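Bronudik Support Portal
Ticket: Pick offset drifts after tool change in Bellis cell package
Product: Bellis assembly kit, trial license, with Varnach simulation add-on
Opened by: Driltia, process engineering
Opened: Oct 13, 2022
Priority: Normal
Status: Waiting on customer

Problem
We are evaluating the Bellis kit before deciding on a purchase. In simulation the arm goes to the tray and the pick point is off to one side. The first run after loading the project is correct. After any tool change in the program the offset is 13 mm, always in the same direction. It does not grow with further tool changes. Restarting the simulation clears it. Reloading only the program does not.

Expected
Pick point stays on the taught position after a tool change.

Steps to reproduce
1. Load the assembly project from the kit.
2. Run the cycle once. Pick is correct.
3. Call the tool change routine and return to the same gripper.
4. Run the cycle again. Pick is off by 13 mm.

What we tried
- Deleted and retaught the tray frame. No change.
- Set approach speed to 130 mm/s, down from the default. No change.
- Turned off collision checking. No change. Turned it back on.
- Installed the September update for the Varnach add-on. The offset is still there, and load time is a little better.
- Copied the tool data by hand from the first run into the second. The offset went away for one cycle and then came back.

Log excerpt
tool_change: release OK
tool_change: attach OK
tcp_update: warning 103, using stored value
cycle_start: OK

Warning 103 is not in the manual that came with the trial. It appears only after the tool change, never on the first run. We would like to know what "stored value" refers to and where it is kept.

Other notes
The base frame has not been moved. Units are millimeters everywhere, and we checked the import settings for the tray and the assembly. The same project on a second workstation gives the same result, so we do not think it is the graphics driver or the local install.

View from above with the gripper over the tray and the assembly next to the arm:

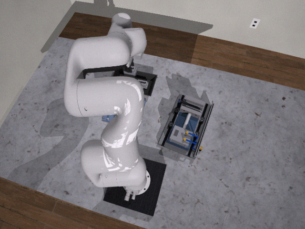
Bronudik Support: Warning 103 means the tool center point was read from the project cache and the current tool file was skipped. Please open Tool Settings, clear "Keep cached TCP", save the project under a new name and repeat your four steps. If the offset remains, export the project with logs and attach it to this ticket. We will also ask for the missing warning codes to be added to the trial manual.

Driltia: Will test with the box cleared and post the log. Please keep the ticket open.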